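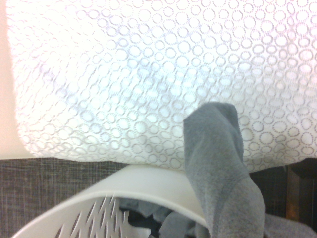
Pindico guest-room linen records

Version 9 of the table. Plain text, tab-separated, UTF-8. One row per item of bedding per room, as entered by housekeeping at the two guest houses in Wosstead and Pimham.

Contents

The file holds 531 rows. Each row has an item code, a room code, a fibre label, a wash programme, a finishing method and a free-text note. Notes were typed on shared tablets and keep their original spelling. Rows with a blank item code were dropped before release.

Fields

item_code: four letters and two digits. Pillows start with PL, covers with CV, blankets with BK.
room_code: house initial and room number. W is Wosstead, P is Pimham.
fibre: copied from the sewn-in label. Where the label had been cut out, the value is "unk".
wash_temp: in degrees Celsius, as set on the machine. The usual value for cotton covers is 40.
finish: line, tumble, press or none.
note: free text, may be empty.

Textured blankets

Waffle, honeycomb and bobble weaves share the code BKTX. Early versions tried to keep them apart, but the two houses used the words differently and the split was dropped in version 6. If you need the weave, search the note field for "waff" and "bob". 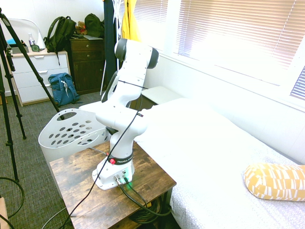
Why are there two rows for some pillows?

A pillow and its quilted protector are logged as separate items if they went to the laundry separately. The rows share a room code and differ in the item prefix. Join on room_code and the batch number in the note.

Can wash_temp be used to estimate energy use?

It is a dial setting. Machine model, load weight and cycle length are not recorded, so any estimate would rest on outside figures.

Known problems

Pimham entries for May have line and tumble swapped in the finish column. The corrected values are in finish_fix; the original column has been left alone.
The Camenzind import script cuts notes at 2,000 characters. Two notes are affected and both end in mid-word.
"Grey" and "gray" both occur in notes. Colour has no field of its own.
Clothing left behind by guests was sometimes entered under the room's last blanket code. These rows carry the flag lost_prop = 1 and should be filtered out of any count of bedding.

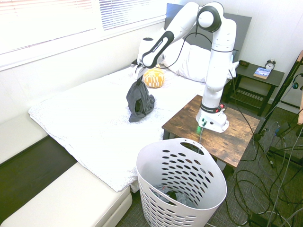 Nerea Manzano
Data maintainer, Pindico

Changes in this version

Room codes for the Pimham annexe now have a leading zero. Scripts that match on P1 to P8 will need changing to P01 to P08. The fibre value "poly cotton" has been merged with "polycotton". Heino Ots rewrote the loader, which now stops on a malformed row and prints the line number.

Loading

Read every column as text, then convert wash_temp. Empty strings mean not recorded. A zero in wash_temp means the cold programme was chosen.

Reuse

Free for teaching and non-commercial study. Please cite the version number. Corrections go to Covadonga Cifuentes at the Wosstead office, with the item code and the column name in the subject line.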